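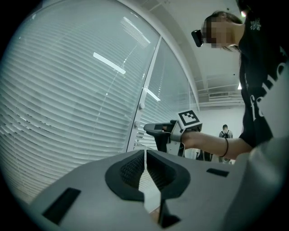
Attachment 1 – hand-held gripper, light grey, second one held out behind it

Ticket 733
Opened by: Sepehr Fallahi, Pinderura (shop + web)
Opened: August 23, 2020
Priority: High
Subject: Stock on website not matching tills, click and collect overselling

09:12 – Sepehr
Web shop is selling things we haven't got. Customer in at opening for a collect order, two lamps, confirmed by email last night. Shelf empty, stockroom empty. Till says 0. Website says 6. Refunded her, gave her a voucher, not happy. Then another one, same thing with cushions. Need this looked at today please, we have collections booked all afternoon.

Tills are Flumow, website is Omeo, the sync between them is yours.

09:31 – Support
Hi Sepehr, sorry about that. Can you tell us:
- is it every product or some
- when you last know it was right
- did anyone change anything in the Flumow back office recently
Also please don't press Full Resync yet.

09:40 – Sepehr
Some. Looks like mostly homeware, clothing seems fine. Was right yesterday lunchtime, I did a spot check on the candles. Nobody's changed anything that I know of.
Already pressed Full Resync. Twice. Sorry.

09:58 – Support
No problem. Both resyncs are sitting in the queue behind each other so I've cancelled the second one. First is still running. Catalogue is 1,320 lines so give it a bit.

In the meantime I'd switch off click and collect for homeware. Omeo > Delivery > Collection > Exclude category. Takes effect straight away. Orders already placed aren't touched.

10:05 – Sepehr
Done. Not loving having it off but ok.

10:26 – Sepehr
Resync says Complete. Green tick. Lamps still showing 6 on the web.
Tried:
- logged out and in
- different browser
- phone on mobile data not wifi
- cleared the website cache from the Omeo dashboard
Same every time. 6 lamps.

10:44 – Support
Thanks, that rules out cache. Looking at the sync log now. It reports Complete but 147 lines were skipped. They don't count as errors so you still get the tick. Agree that's unhelpful, have passed it on.

Skipped lines all say "location not mapped". Do you have more than one stock location in Flumow?

10:49 – Sepehr
Shop floor and Stockroom. Always have had.

10:53 – Support
I can see three. Shop floor, Stockroom, Najafi.

11:02 – Sepehr
Ah. Najafi is the new unit, the overflow storage we took on in June. Not meant to be live, we're stil putting shelves up. Asked the team. Someone set it up on the till yesterday afternoon and moved the homeware across to it "to get ahead". So yes somebody did change something. Apologies.

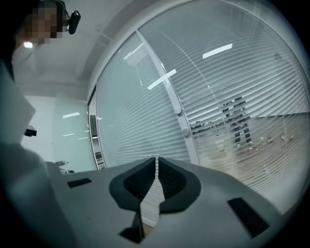 Attachment 2 – gripper from above, black finger pads nearly meeting

11:20 – Support
That explains it. What happened:
Homeware was moved to Najafi in Flumow. The sync has no matching location on the Omeo side, so it skips those lines. Omeo then keeps whatever number it last had, which is why you see 6 lamps for ever however many you sell. Sales in the shop come off the till figure only.

Two ways out.
A) Map Najafi to the website as a proper location. Stock there becomes sellable online.
B) Move the homeware back to Stockroom in Flumow, then leave Najafi unmapped till you're ready.

11:27 – Sepehr
B. Nothing is physically in Najafi yet, it would be wrong anyway. Can I do it in one go or is it line by line? Please say one go.

11:35 – Support
One go. Flumow back office > Stock > Transfers > find yesterday's transfer > Reverse. If Reverse is greyed out it's because something on it has sold since. In that case make a new transfer, From Najafi, To Stockroom, tick Select all, and choose "current quantity" and not "original quantity". Important, the original figure will put back stock you've already sold.

11:41 – Sepehr
Greyed out. Doing the new one. Current quantity, got it.

12:08 – Sepehr
Transfer done. Didn't dare press resync, do I press resync

12:10 – Support
Yes please. Once.

12:24 – Sepehr
Took 14 minutes. Lamps now 0 on web. Cushions match. Picked a few others at random and they match as well, bar one – a blue throw, till says 3, web says 2.

12:30 – Support
Throw is fine, there's an unpaid basket holding one. It'll release or sell. Skipped lines now 0.

Before you turn collection back on, run Omeo > Orders > Open collections and check each homeware order placed since yesterday lunchtime against the shelf. The sync won't cancel oversold ones for you.

13:15 – Sepehr
Checked. Five we can't fulfil. Rung four of them, left a message for the other. One is happy to swap for a different colour. Collection back on for homeware.

Can you stop the team being able to add locations from the till? Would rather it was just me.

13:29 – Support
Flumow > Users > Roles > Sales staff, untick "Manage locations". They need to sign out and in again on each till. I've also switched on an email alert to you for any skipped lines, subject line will be "Sync completed with skips".

13:33 – Sepehr
Done on both tills. Will need Najafi mapped properly when the shelves are in, new ticket for that or this one?

13:36 – Support
New one please, quote 733. Give us a day's notice if you can, and don't transfer anything across before we've replied. Leaving this open overnight to watch the scheduled sync.

Next day, 08:05 – Support
Overnight sync ran, no skips. Ok to close?

08:47 – Sepehr
Yes close. Blue throw is 3 and 3 now. Thanks.

Status: Closed
Cause: unmapped stock location
Fix: stock transferred back, resync, permission removed from Sales staff role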